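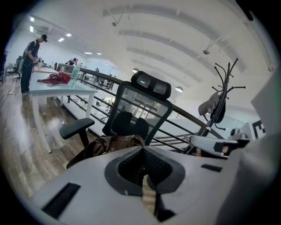
Vol. 2, p. 119

**Figure 3.** Upper level during the Saturday open day, from the hand-held gripper. The long table is on the left, the mezzanine railing runs across the middle, and a marker board is on the wall to the right.

### 4. The open day as a test of hand-held recording

#### 4.1 Setting and schedule

The trials reported in Section 3 were carried out with the building closed to visitors. Desks had been cleared, chairs pushed in, and the operators knew every object they were going to pick up. To see how far those results held under less tidy conditions, we recorded a second set during the Zultmont open day, on a Saturday in December. The day was planned by Blandine Pichon and Jianguo Yao for the neighbouring firms and for families of staff, and the recording was fitted into it with as few changes to the programme as possible.

The demonstration used both levels of the building. Talks were given on the lower floor. Demonstrations with the hand-held gripper took place on the upper level, where the working desks are, and the furniture was left as the staff had left it on Friday evening. Bags, bottles and coats were not removed. Figure 3 gives an impression of the result: a red and white bag and a clear bottle on the table, a brown leather bag over the seat of a mesh chair, and people on both levels.

#### 4.2 Procedure

Each visitor who wished to take part was given a short introduction by Lanying Xiao or Shiyu Qian and then carried the gripper through one task. Tasks were drawn from a list of simple pick-and-place actions, all of them used earlier in Section 3. A recording began when the visitor squeezed the handle for the first time and ended when the gripper was handed back. Visitors were told to walk at their normal pace and to stop if anyone stepped in front of them. They were not told to avoid looking around, and many of them did.

We collected 200 recordings in this way. A recording was kept for analysis if the estimated path of the gripper was unbroken from start to finish, and 119 met this rule. The rest were set aside but not deleted -- they are used in Section 5 as a source of difficult cases.

Position was estimated with two pipelines, Anton and Casado, run on the same recordings after the event. Anton depends on the marker boards fixed to the walls. Casado uses natural features in the room and consults the boards only to correct slow drift. Settings were those of Section 3 and were not adjusted for the open day.

#### 4.3 Observations

Three features of the upper level caused most of the broken paths.

The first was the railing. Its horizontal bars repeat at even spacing, and the space behind them is much further away than the bars themselves. Casado tended to match one bar to its neighbour when the visitor moved sideways. Anton was not affected as long as a board stayed in view, but it lost its position sooner once the visitor had turned away.

The second was the light. The window wall at the back of the lower level is far brighter than the desks, and a visitor turning from the table towards the railing produced a sharp change in exposure. Recordings made in the late afternoon were less troubled by this than those made before lunch.

The third was the furniture. Mesh chair backs are partly transparent, and features seen through them belong to another depth. Chairs were also moved during the day, by visitors and by us, so that the map built in the morning was out of date by noon. Shuzhen Tan rebuilt it during the lunch break, and the afternoon recordings were processed against the new version.

Moving people had less effect than we had expected. A person crossing close to the gripper hid much of the view for a short time, but both pipelines recovered in most cases. Standing groups were harder, as their outlines were sometimes taken into the map as fixed objects.

#### 4.4 Limits

Visitors chose whether to take part, and those who did were mostly used to handling tools. The introduction was given by two people whose wording differed. The Trinton timing unit was restarted once, and recordings made across the restart were aligned by hand. We do not treat the share of kept recordings as a general success rate -- it describes one room on one day.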